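# The Long Table at Ackroyd

Every workplace I have loved had one table where things ended up. At my first job it was a folding card table with a bad leg, and at my grandmother's tailoring shop it was the cutting bench, which also served for lunch, homework and arguments. So when Celeste Cisternas told me over the phone that I ought to come out to Ackroyd and write about her table, I knew just what she meant, and I said yes before she had finished explaining the parking.

Celeste runs the shared workroom there with Marjorie Crabtree, who came to it from thirty years of keeping a hardware counter and who still can't walk past a drawer without straightening what's inside. The two of them bought the table secondhand from a school in Ustholm that was closing its library. It has a lovely warm color, the grain runs clear and strong down the top, and if you sit at it in the late morning you will find yourself stroking it like a cat. (I did, and Marjorie noticed, and was kind enough to look away.)

What happens on the table is mostly the handling of small stuff. Boxes get opened and closed, cups get moved from one end to the other, cloth gets folded, cards and labels get sorted and put back where they came from. It doesn't sound like much when you write it down! But I stayed most of a Tuesday and never once got restless. There is a pleasure in seeing a little cardboard box picked up with care and set down square, label up, and I think most of us have it in us somewhere, left over from playing store as children.

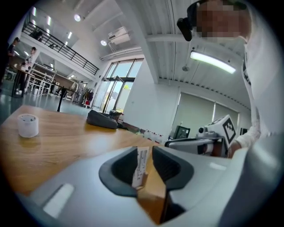 Cups are a subject of some feeling at Ackroyd. Marjorie likes the small, pale, see-through kind, because you can tell at a glance if there's anything in them, and she doesn't mind if they get knocked over. Bradley Yeoman, who comes in two mornings a week, would have everything in good heavy mugs. They have been having this conversation since he started, and neither of them seems in any hurry to win it.

The cloth question is more settled. Anything soft gets folded in half and in half again and left toward the back of the table, out of the way of elbows. Celeste prefers gray, which forgives a great deal. She told me she had once tried white cloths for a month and had spent that whole month doing laundry, and she gave such a sigh as she said it that I felt I had been there at the sink beside her.

I asked her whether she had a system, because people who keep a nice table usually do, and usually claim they don't. She thought about it for a while. Then she took me over to a shelf and pulled out a spiral notebook with 53 numbered lines in it, each one a thing that lives on or near the table, with a note of where it goes at the end of the day. Line 2 was simply "scissors (ask Marjorie)." The last line, 53, had been left blank, and Celeste told me it had been blank for as long as the notebook had existed. She likes to have room for one more.

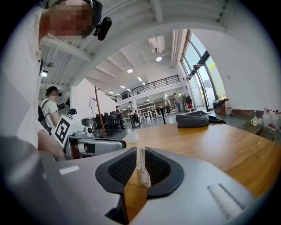

Gaurav Tomar was the one who talked them into the notebook. He had packed up four apartments in six years, poor man, and had come to believe that a bag left on a table is a question somebody will have to answer later. His own rule is that a bag may rest there for as long as it takes to empty it, with its strap tucked in, and then off it goes to a hook. I noticed that the rule was honored rather loosely, even by Gaurav, and I liked the place all the better for it.

The room helps, of course. It is big and open and white all over, with the beams showing and a walkway up above with a black railing, and through the tall glass on one side you get a good helping of green. Ekrem Kahraman, who helped them carry the table in, remembers that they tried it in three different spots before anybody was satisfied, and that by the third he had taken to sitting down on it between moves. He still thinks the second spot was better. He told me so twice, the second time while walking me to my car.

I went home that evening and cleared my own kitchen table down to the wood. I found a library book, a glove I had given up on in March, and enough rubber bands to start a small business. The glove's partner had gone to the thrift store long ago, so I put it in the mending basket for the time being, where it still is.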